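Pludbridge > Food & Drink > Galleries > Lemonade table

Setting up the cold drinks table

I love a drinks table. Give me the choice between the cake stall and the drinks end of the hall and I'll be at the drinks end every time, sleeves up, hunting for the ice scoop. Our July open afternoon in Pludbridge is the big one for us, and the lemonade has turned into a bit of a thing (people come over from Perkcombe for it, which I find hilarious and also very flattering).

I've written far too much about how we lay everything out. You know me.
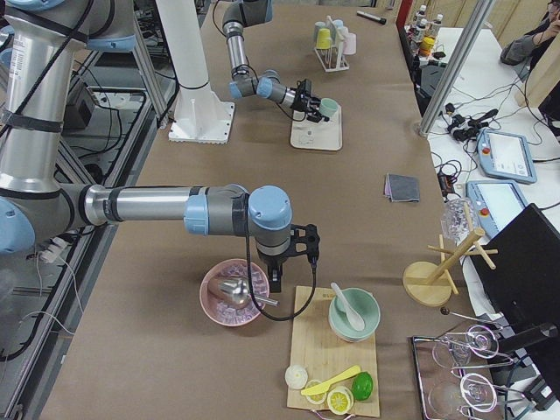 Words by the Drinks Table Editor, Pludbridge Pages | July

Ice in the pink bowl, scoop in with it, lemon slices and a lime on the bamboo board. I'm fussy about that scoop! It's stainless steel and it lives in the ice from the minute we open, handle up, so you can grab it without fishing around with cold fingers.

The brown paper goes down first, over the whole table. Lemon juice gets everywhere, and at the end you fold the lot inward and carry it off with the pips still inside. We used to have a wipe-clean cloth with cherries on it and I do not miss it one bit.

Yellow plastic knife for the fruit, and yes, it cuts a lemon fine if the lemon is ripe and you go slowly. I like my slices thick enough to stand up in the glass. The lime is for the second jug. One lime to four lemons is how I do it, though my sister-in-law's side of the family would tell you that's stingy.

The mint-green bowls stack up on the board with a white spoon in the top one. They're for sugar, torn mint and whatever else people fancy adding, and I put them out one at a time or they end up full of wasps. Same idea with the gray cloth, which stays folded until there's a spill, and there will be a spill.

I'm very fond of the little cup rack up at the far end: yellow, pale blue, pink. Those small cups are perfect for kids, who want a refill every ninety seconds anyway. There's a black marker up there too, for writing names on things. The wooden mug tree stands on the right-hand side, and I'd like one at home if anybody spots another at the Ellwood rummage sale.

Two clear glass cups are in the metal tray with the wire tools, all in a jumble. I've tried keeping the tools in a drawer, in a jar and in a shoebox, and the tray is still the winner. You can carry it to the sink in one go and tip everything in.

If you want to make the syrup at home, it's equal parts sugar and water, warmed until it goes clear, with the peel of two lemons left in while it cools. Strain it, chill it, and add cold water until it tastes right to you. Mine always starts out too sharp and I fix it in the jug.

Next up is the Mastska iced tea, once I've got the hang of it. My first batch was the color of a pond!

Back to top | Contact Pludbridge Pages | Text and pictures © Pludbridge Pages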